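Mismont Two-Arm Bench Kit
Shared Workshop Edition

The Mismont Bench Kit is intended for members of shared workshops and for persons building at home who wish to assemble a two-arm station on a table they already own. It is supplied as a rail frame, two arm mounts, cable hardware and a printed assembly manual. Arms, grippers and power supplies are ordered separately.

Contents
Frame rails, black aluminum extrusion, with corner plates
Arm mounting blocks, one left and one right
Bolts and T-nuts, bag of 206
Cable clips, bag of 12
Hex key and assembly manual, revision of January 2018

Requirements
The frame is to be bolted to a solid wood top. Butcher block is preferred. The maximum supported table length is 1000 mm on the shorter side. Hollow-core tops are not suitable, and the warranty does not extend to them.

Assembly
Rails are fitted first, then the mounting blocks, one on each side of the table. Arm cables should leave the table at the sides – never across the working area. Purchasers are asked to retighten all bolts after 6 hours of use.

First exercises
The manual, prepared by Folasade Dauda and Chaminda Jayasinghe, begins with reaching exercises over plastic bowls of different colors and sizes. Small bowls belong toward the far rail and large bowls toward the near one.

Ordering
Orders are received by Zulema Villalba at the Mismont parts desk. Replacement rails and mounting blocks may be ordered singly. Workshops ordering more than one kit should state the dimensions of each table.
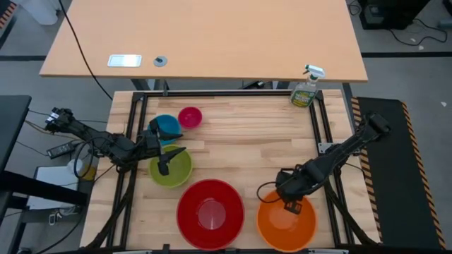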